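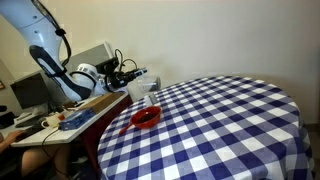
Quick one tonight, I've got washing up to do and a hard drive that's nearly full.

So. We're on to pouring. If you've been reading since the drawer-opening weeks you'll know I said I'd never do pouring, too fiddly, too much sweeping. Well. Beverley Brunton talked me into it over a bowl of soup and now I have grit in my slippers.

The plan is 200 good episodes by the end of October. One episode = arm starts at home, goes to the container, picks it up, tips it over the pan, puts it back down, goes home. Sounds like nothing. First evening I got 2 I'd be willing to show anybody. Two! The rest were a mess of late grips and me saying a word I then had to cut out of the audio (we don't even need the audio, must turn that off).

Things I've learnt so far, in no order.

Go slow at the tip. The model copies your nerves. If I jiggle the container to get the last bit out, then the trained policy jiggles too, only it does it at the start, in mid air, over the cloth. Jamila Navaratnam spotted that one. She'd trained a little test run on the first 50 and sent me a clip at midnight with no message, just the clip. Dark brown stuff everywhere.

Vary the pan. I was lining it up on the same square of the checked cloth every single time without noticing, handle the same way round, like laying a table. Jamila's test run was brilliant with the pan on that square and hopeless one square over. So now there's a list taped inside the cupboard door: pan left, pan right, pan near, handle toward me, handle away. I roll a dice. Takes longer. Results are better, or she says they are.

And the cloth. Several of you wrote in to say get rid of the cloth, put down something plain, make it easier. Thought about it. But I don't want a robot that can only pour in a lab, I want one that copes with a kitchen table, and kitchen tables have cloths on. We'll do half and half. The plain ones are Beverley's job, over at hers, on the Clallel rig, which has a much nicer gripper than mine and I'm not jealous at all.

Failures. I used to delete them. Don't! Jamila wants them kept and labelled, especially the ones where I miss the grip, back off and try again. Apparently the recovery bit is gold. So I've got three folders now, good, recovered, rubbish, and I've only once put a whole evening in the wrong one. There was some swearing. Restored it from the backup so no harm done.

Labelling is the slow part if I'm truthful. An episode is under a minute. Writing down what happened in it takes longer than that, because you have to watch it back, and mark the frame where the fingers close, and the frame where the pour starts, and then decide what "starts" means. First grain leaving the lip? Container past level? We argued over this by email for days. Settled on past level, as you can see it from both cameras and you can't always see a grain. If you're doing your own set, settle that BEFORE you record. I had to go back and redo everything from the first week.

Resetting is the other thing. After every pour it all goes back in the container by hand, with a funnel, and then a wipe round the pan. I reckon there's more funnel than robot in this hobby. My back knows about it.

Someone asked what software. It's the Dronside recorder, free one, with a small script of mine on top that names the files properly. Script is ugly but it works, I'll put it up when I've taken my own folder names out of it. The Aaltonen people have a fancier one with a timeline and colours, Beverley likes it, I found it kept dropping frames on my old machine. Might of been my cable. Haven't gone back to check.

Where we are tonight: over 100 in the good folder, which is past half way, and a fair few in recovered. Next batch I want to change the light. Everything so far was done in the evening with the big lamp on and I can already guess what happens when the sun comes round in the morning. So early starts, 7 am, before breakfast, coffee in one hand. Wish me luck.

After pouring it's either stirring or lids. Jamila wants lids. I want a rest. Comments are open if you've a view, and if anybody has a spare funnel with a wide neck I'd be very greatful, mine's cracked down the side.

Right, hard drive.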